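Bench Cell 3: Frequently Asked Questions About Setup and Upkeep

Last revised December 14, 2020

This page covers the small tabletop cell: one arm, the Marnico two-finger gripper, the wrist camera and the Zeng controller under the bench. It replaces the old laminated sheet. If you have a question about the big palletizer, go to the Tirkovau page.

I wrote most of these answers after being told something by a vendor and then finding it was half right. Where I haven't checked a claim myself, I say so.

The brochure says the cell can be set up in an afternoon. Can it?

No. You can bolt it down and make it move in an afternoon. Making it pick up the same thing in the same place on the next morning took us most of a week the first time. The arm was fine. The trouble was the table flexing, a loose camera screw and a tool offset that somebody had typed in with the sign flipped. Plan on three working days and be pleased if you get one back.

What do I bolt the arm to?

Something heavier than you think. The manual allows a plain bench if it is "rigid," and doesn't say what rigid means. Try this: put the arm out at full reach, push down on the end of it with one hand and watch the base plate. If the plate moves at all, the bench isn't good enough. A cross brace under the back edge fixed ours. A rubber mat under the base made it worse, whatever the forum posts tell you.

Do I need the leveling kit?

I don't think so. It's four threaded feet and a bubble level in a nice case. A machinist's level and a set of shims do the same job, and you probably have both in a drawer. Level the base plate, tighten the bolts in a cross pattern, then check the level again. It will have moved.

How often should I home the arm?

At every power-up, and after any hard stop. The vendor says the encoders hold their position with the power off, and so far I've seen them do that. I've also seen someone lean on the elbow joint with the brakes released and then start a job without homing. It takes less than a minute. Home it.

The arm homes fine but every pick is off by the same amount. What's wrong?

Almost always the tool offset. Open the tool page on the Zeng controller and compare the numbers to the ones written inside the cabinet door. If they match, check whether the fingers have been changed. The long fingers and the short fingers use different offsets and the software has no way of knowing which ones are on. If the numbers match and the fingers are right, look for a slipped base plate.

If the error changes from one pick to the next, that's a different problem. See the question on play in the wrist.

How do I know when the fingers are worn out?

Take them off and put them side by side on a flat surface. Look at the tips and the inside faces. You want them to match. A shiny patch on one side only means the gripper is closing off center and the new fingers will wear the same way until you fix that.

Marnico recommends replacing fingers on a fixed schedule. Marnico also sells fingers. I replace them when they no longer match, and I haven't had a dropped part I could blame on that.

Can I print my own fingers?

Yes, and for trying out a new shape it makes sense. For daily use I'm less convinced. Our printed ones crept out of shape under the screws and had to be retightened all the time. If you do print them, put washers under the screw heads and write the date on the back of each finger. Keep the original pair in the drawer. You'll want it when you are trying to work out whether the fingers or the gripper are to blame.

How much grip force should I use?

Less. Everyone starts too high. Begin at the lowest setting and go up one step at a time until the part stays put when you run the arm at full speed. Then go up one more step and stop there. If that still doesn't hold, look at the finger pads and the approach angle before you touch the force again. Turning the force up hides a bad approach for a month or so, and then it breaks something.

There is play in the wrist. Is the arm finished?

Probably not, though you'll be told so. We were quoted $2000 for a wrist exchange over play you could feel with two fingers. The cause was four screws on the gripper adapter that had never been given thread locker. Before you send anything away:

Power down and lock out the cell.
Take the gripper off the adapter.
Hold the adapter plate itself and try to rock it.
If the plate is solid, the play is in the gripper mount. Clean the screws, use medium-strength thread locker and put it back together.
If the plate rocks, take the adapter off too and feel the flange.
If the flange rocks, then yes, call someone.

What does fault 746 mean?

The controller's help text calls it "communication timeout, tool side." In our cell it has meant a tired cable every time. The gripper cable bends at the wrist on every move and the wires break inside the jacket where you can't see them. Wiggle it gently near the connector with the arm stopped and the fault list open. If the fault comes and goes, order a cable.

Restarting the controller clears the fault and fixes nothing. Please don't clear it and walk away.

How should the cables be run?

With slack at each joint and a tie between joints, never on one. Move the arm slowly by hand through its whole range after you tie anything. Look for the spot where the cable goes tight, and look for the spot where it sags enough to catch on something. People check the first and forget the second. Avoid small zip ties pulled down hard. Hook-and-loop strap costs a little more and doesn't cut into the jacket.

Does the arm need grease?

The joints on this model are sealed and you should leave them alone. The gripper slides do need it: a thin film, wiped on with a cloth after the old grease has come off. Curutetti sells a small tube marked for robots. I compared its data sheet with the general-purpose lithium grease we already had and couldn't find a difference that mattered to a slide this size. Use what you like, but don't mix two kinds.

Do I really have to recalibrate the wrist camera every time I take it off?

Yes. I doubted this one and tested it. I took the camera off, put it straight back on the same dowels with the same screws, and the picks were off by enough to miss the edge of a part. The dowels help but they don't save you the calibration.

The wrist camera picture is smeared. Is the lens bad?

Check the lens first, with a proper cloth. After that, suspect exposure time. The automatic setting picks a long exposure in a dim room, and anything that moves during it will smear. Set the exposure by hand, short, and add light if the picture goes dark. A new lens won't help. 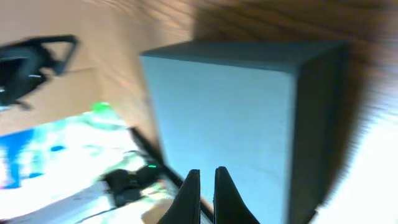 The other thing to settle is when the software takes its picture. By default it grabs one as soon as the arm reports that it has arrived, and "arrived" is generous. The end of the arm can still be shaking a little. Put a short wait in front of the capture step and see whether the edges sharpen up. If they do, shorten the wait until they get soft again and go back one notch. I was told the newer software handles this on its own. I installed it and still needed the wait.

Part of the picture is blown out to white. Does that matter?

Only if you're asking the software to find something there. If it's well away from the pick, leave it. If it isn't, move the lamp before you start on the software settings. A lamp off to one side with a sheet of diffuser over it did more for us than the high dynamic range option, which slowed down every capture and made the colors strange.

Should I buy the service plan?

Read what it leaves out. The one we were offered did not cover cables, fingers, pads or "damage from contact," and those are the things that go. What was left was the joints and the controller, which were still under warranty at the time. We put the money toward a spare cable and a spare adapter plate instead. If you have no one on site who is willing to take a gripper apart, your answer may be different.

How long does the controller filter last?

The door sticker says January, every year. That depends entirely on the room. Hold the filter up to a light. If you can't see light through it, wash it, let it dry all the way and put it back. The replacement is part 89 on the Zeng spares list and is a plain piece of foam.

What should I write in the log?

The fault number, what the arm was doing, and what you changed. The third one is what people leave out. "Fixed gripper" tells the next person nothing. "Tightened left finger, both screws" does. If you changed a number, write down the old one as well.

Can I skip the lockout if I'm only changing a finger?

No.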